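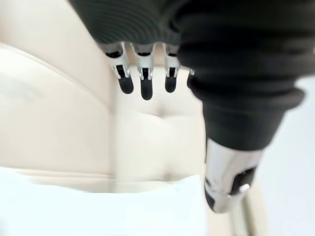

The Stosberg city council voted in February to require a disclosure label on automated political messages sent to city voters. The measure applies to texts, recorded calls and direct messages on social platforms, and it takes effect before the mayoral primary. It defines an "automated sender" by what the sender does, so the term covers software that picks recipients and sends messages without a person approving each one. Physical machines are outside the definition: a robotic hand like the one over the cream-colored upholstered seat would come under the ordinance only if it were part of a system that sent campaign messages. An earlier draft had used the word "robot" throughout, and the city attorney's office asked for it to be replaced.

The label must appear at the start of each message and state two things: that the message was sent by an automated system, and who paid for it. For recorded calls, the statement must be spoken in the first ten seconds. A link to a disclosure page does not satisfy the rule.

The requirement begins once a sender passes 1,000 messages in a single election cycle. Messages are counted across all channels, and a sender that splits its traffic among several accounts is treated as one sender if the accounts share a payer. Messages below the threshold do not need a label, but they do have to be logged.

**Complaints from the last cycle**

Council member Lumturie Tomić introduced the measure after the city clerk's office published its review of last year's special election. The office received 2,785 complaints about unlabeled political messages during that campaign. Most concerned texts that gave the wrong closing time for polling places or claimed that a candidate had withdrawn. No candidate had.

The review linked the direct messages to 93 accounts, nearly all of them opened within the same week. It did not identify who ran them. It found that the accounts posted at fixed intervals, reused the same misspelled street name and attacked both leading candidates in turn, often within the same hour.

"The content went in every direction," Tomić told the council. "Supporters of one candidate got a message blaming the other campaign, and the other campaign's supporters got the mirror image of it. We spent the last two weeks of that race answering messages that had no return address."

Clerk Maricica Iordache said her office could not determine whether the messages changed the result, and the review makes no estimate. Turnout in the affected precincts was within the normal range for a special election.
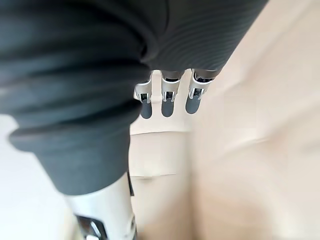 *Three robotic fingers, each with a rounded dark gray pad at the tip.*

**Enforcement**

Under the ordinance, campaigns and outside groups must keep a log of automated messages and hand it over to the clerk on request. The log has to show the text of each message, the time it was sent, the channel and the payer. Recipients' names and phone numbers are excluded. Logs must be kept for 3 years.

Fines are set per message batch, with a batch defined as any group of messages with substantially the same text sent within one day. A first violation brings a written notice and a short period to correct the label. Repeat violations are fined, and the amount doubles if the message contains false information about when, where or how to vote.

The clerk's office will check the logs with Mindura, a message-matching program the city already licenses for public records requests. Mindura compares wording and send times and flags groups of near-identical texts. It does not judge whether a statement is true. That decision stays with the clerk for voting information, and the ordinance gives no office the power to rule on other claims.

Jitaru, the vendor that runs text programs for several local campaigns, asked the council to exempt messages that a staff member has reviewed as a group before sending. The council rejected the change. Company representative Tomomi Mizuno said in written testimony that group review is standard practice and that the label would take up much of the space in a short text. The final version allows an abbreviated label for texts, with the payer's full name still required.

**Objections**

Two council members voted no. Lenuța Ene said the threshold was too low for neighborhood groups, which often use the same bulk texting tools as campaigns but have no paid staff to maintain a log. She proposed an exemption for groups that spend nothing on advertising. The amendment failed on a voice vote.

Lăcrămioara Grecu, who also opposed the measure, said it would bind groups that already identify themselves and have little effect on senders outside the city — the ones the clerk's review was unable to trace. She pointed to the Vornus County rule, which places the duty on phone carriers and platforms under contract with the county. Stosberg's attorneys advised against copying that approach, saying the city has no comparable contracts to attach it to.

Tomić acknowledged the limit in debate. She said the logs would let the clerk rule out known senders quickly, which during the special election took staff most of the campaign. Complaints that match no log will be forwarded to the state elections division.

The clerk's office will post the approved label wording and a log template ahead of the candidate filing period. Groups that plan to send automated messages must register a contact person with the office before the first message goes out. Registration is free. Complaints can be filed online or at the clerk's counter until 5 p.m., and the person complaining must include a copy of the message or, for calls, the number and time shown on the phone.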